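Seams in a white panel top laid over a wooden table - fill, tape or replace?

Posted in: Home and Workshop > Tables and Work Surfaces

Graziella Sartori

I have a light wooden table that I don't want to mark, so there is a big white top laid over it. The top is made of separate panels pushed together. It isn't screwed or glued to the table, and I would like to keep it that way so it can come off when I need the wood underneath.

The surface itself is fine. It is smooth, it wipes down easily and small things show up well against it. My problem is the joints. Dust and crumbs of eraser collect in them, and when I slide a sheet of paper over a joint the corner sometimes goes down into the gap and folds. A ball or anything else that rolls can change direction when it crosses one. I keep the ball in a clear plastic tray for that reason, but the tray sits on the same top, and if it ends up over a joint it rocks a little when I press on one corner. 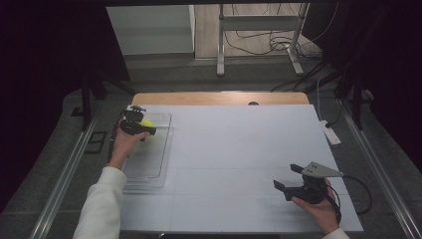
The white top in use, with the tray on the left and the ball at the back of it.

What I have tried so far:

I pushed the panels together by hand as tightly as they would go. They were good for a couple of weeks and then they had crept apart again.

I ran clear packing tape along the longest joint. It lay flat at first, but the edges of the tape picked up dirt and turned gray, and getting it off took an evening with a plastic scraper.

I put a vinyl tablecloth over everything. Too soft, and it wrinkles when you lean on it.

I can't tell you for sure what the panels are made of. They came with the table when I got it in February and there is no label on them. They are pale, a bit toward gray, and stiff enough that they don't sag.

Replacing the whole thing with one sheet would be the obvious answer, but a sheet that size will not go up my stairs. So I am looking for something that closes the joints, stays reasonably white, and doesn't stick the panels to the table.

Added later: Gualtiero asked in a comment whether the joints all run the same way, because if they do you can clamp across them. Looking across the top from low down, you get thin gray lines, three of them in this view, and the longest goes off at a diagonal from where I was. None of them is wide. I can get a fingernail into the worst one and that is all.

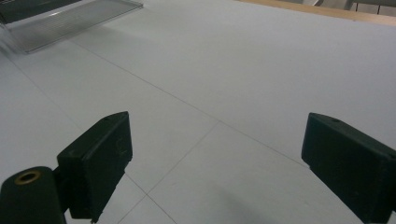 Gualtiero Guerra

Thanks for adding that. Joints that narrow are easier to deal with than I expected, and I would not fill them yet. First find out whether the panels are level with each other, which matters more than the gap does.

Lay a metal ruler on edge across a joint and try to slip a piece of paper under it on either side. Do that at both ends and in the middle. If the paper goes under on one side only, that panel is sitting low. It could be the panel, but it is more often grit or an old drip of glue on the table below it. Lift the panels off, vacuum the table and wipe the undersides. A lot of rocking trays are cured at this point.

If a panel is still low after cleaning, put paper shims under it. Ordinary printer paper is good for this. Start with one sheet and add more until the ruler sits flat.

For the creeping, use thin non-slip drawer liner under the panels. Use the flat kind, because the waffle kind is springy and you will feel it when you write. Cut it so that one piece runs under the joint and comes out a hand's width on each side. It doesn't stick to anything, so the top still lifts off. If you put liner under one panel, put it under all of them, or you will create a step.

Then close up the joints and leave it for a while. With the panels held in place you might find the dust is tolerable and a soft brush takes care of it.

If you still want to fill them, use a removable acrylic caulk in white. Mask both sides with painter's tape, press in as little as you can, wipe it flat with a damp finger and pull the tape while it is still soft. Put a strip of baking parchment under each joint first, so that anything that goes through doesn't end up on your table. Try it on a short stretch near the back. White caulk next to a pale gray panel can look whiter than you want, and it does yellow in time.

Don't use silicone. It attracts dirt, and if you change your mind later nothing else will stick where it has been.

pagano

just turn the panels over?? mine were cleaner on the other side

Zolent

I agree with most of what Gualtiero wrote but I would skip the caulk. I did it on a sewing table and it cracked along one joint the first time I moved the table, because the panels flex a little and the caulk doesn't like it. After that I had a joint with bits in it, worse than before.

What I use now is a white matte cloth tape called Clokden, on the underside. Flip two panels face down on a clean sheet, push the edges together and tape along the back. When you turn them over again they stay shut, and there is no tape on top to get dirty. You need another person for the turning part. The taped joint also works as a hinge, so the top folds for storage - fold it with the faces together, the other way strains the tape.

About the tray: check the bottom of it too. Clear plastic trays are often not flat. Put it on a window pane or a mirror and press the corners. If it rocks there as well, the joint isn't to blame, and small felt dots under the corners will fix it.

Graziella Sartori

Thank you both. I did the ruler test and one panel was low at the back end. There was a lump of dried glue on the table under it. Scraped that off, needed 2 sheets of paper as well, and now the ruler sits flat. The tray still rocks very slightly, so I will get the felt dots.

Drawer liner is ordered. If the gaps open up again I will try the tape on the back before I try the caulk.

Pagano, I looked, the other side is scratched.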